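Plorkel open day, Godoy workshop: my review

I'd had the Plorkel open day in my calendar since April, mostly because my sister-in-law runs a lunch place and spends half her life clearing trays. Could a pair of robot arms do some of that? I paid my 12 dollars at the Godoy workshop, got a sticker and a very decent coffee, and went in to find out.

First impression: it's smaller than the website makes it look. I was picturing something the size of a fridge, and it's a benchtop setup you could fit on a good-sized kitchen table. Two arms, one long and one short, sharing a rail that clamps to the bench. Parking was dreadful, by the way. Take the bus if you go, or leave the car over by the arena and walk.

The job they'd set up was clearing up after a meal. Leftovers, dishes, rubbish, the whole lot on one tray, and the arms have to sort out what goes where. I liked that they hadn't tidied it up for us! There was rice all over the place, the way there is at my house when the kids have had a go at it.

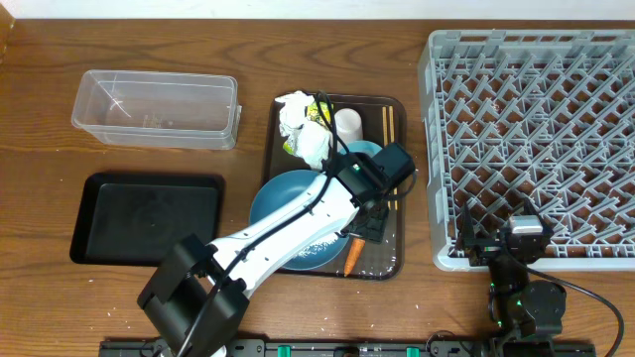
I stayed for 2 full runs and the quicker one took 41 minutes, which is a long time to watch anybody clear a tray (I could have done it before my coffee cooled). But you do get drawn in. The whole row of us leaned forward every time the gripper came down, and a kid beside me was whispering "go, go, go" at it.

What I liked: it's quiet, quieter than my dishwasher by a long way, and the movements are slow enough that I never felt nervous standing close. The staff were happy to take dumb questions, and I had plenty. The rail seems like a sensible idea too, as you could unclamp the lot and put it away for the evening.

What I didn't: loose rice. I asked whether it could deal with single grains and the answer was a cheerful "not well", so you'd still be going round after it with a cloth. There are also cables on the arms, and in a busy kitchen I'd be forever worried about catching one with my sleeve. And they wouldn't give a price, only a mailing list to sign up for.

For comparison, I saw the Gamo at the Skatine trade fair last year. It was faster and flashier, but all it did was stack clean cups of the same colour, over and over. I'd take the Plorkel and its messy tray any day.

So, three and a half stars for the machine and a full five for the afternoon out. My sister-in-law won't be ordering one yet, but she's asked to come along to the next open day, and I've told her she's driving.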